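Parental leave bill: what the second reading changed

October 17, 2022
Posted to the list by the Hallov Family Policy Forum

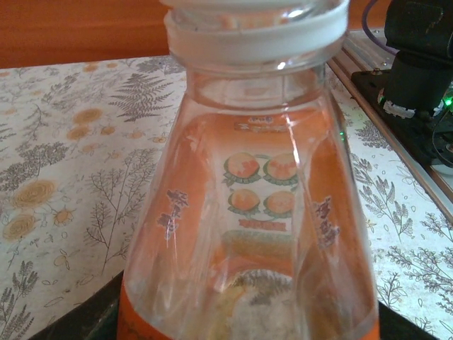 Does the new wording still let a grandparent take the leave in place of a parent? It does in most cases, but only if the grandparent lives at the same address as the child and both parents sign the form.

That point came up several times last week, so I am answering it on the list. The earlier message is quoted first and my notes follow.

> I read the summary from the Bradard office and I am confused. In May the draft said any close relative could take over the leave. Now section 14 talks about "a member of the child's household." My mother lives two streets from us and looks after our son every day. Is she out? Also, the summary says a family must register before the birth. We adopted. What date counts for us?

On the first question, yes, as written she is out. The May draft used "close relative" and the second reading replaced it. The Tromell delegation asked for the change, and their stated concern was that leave could be claimed by relatives who do not take part in the child's care. An amendment to add "or a relative who provides regular daily care" was offered and failed. It can be offered again at the third reading.

On adoption, the date that counts is the date of the placement order. Families have 80 days from that date to register. The line in the summary about registering before the birth is a mistake. The bill says registration may be made before the birth. It does not say it must be.

Two other changes have had less attention. Foster families are now covered, but for placements of a year or longer only. And the payment is no longer reduced when the second parent goes back to work part time. We asked for both of these in our letter.

The petition on the household wording has 2,943 signatures. Of those, 298 came on paper from Aitken and were entered on Friday. If you have paper sheets at home, send them in now, even if they are not full. Sheets without a postal code can't be used.

If you write to your representative, mention section 14 by number and say how your own family handles child care. Short letters are fine. Please don't copy the text of the petition into the letter, because identical letters get filed together and answered with one form reply.

The third reading has no date yet. I will post it to the list when the calendar is out.

Comments

hillside_mom: Thank you for clearing up the adoption date. The Bradard office told me something different on the phone.

R.T.: I don't agree with the petition. If the state is paying, it is fair to ask that the person lives with the child. Otherwise who checks?

twostreets: R.T., the school already accepts my mother's signature for pickup. The same kind of form would work for this.

Aitken reader: We have another half sheet of signatures. Mailing it tomorrow.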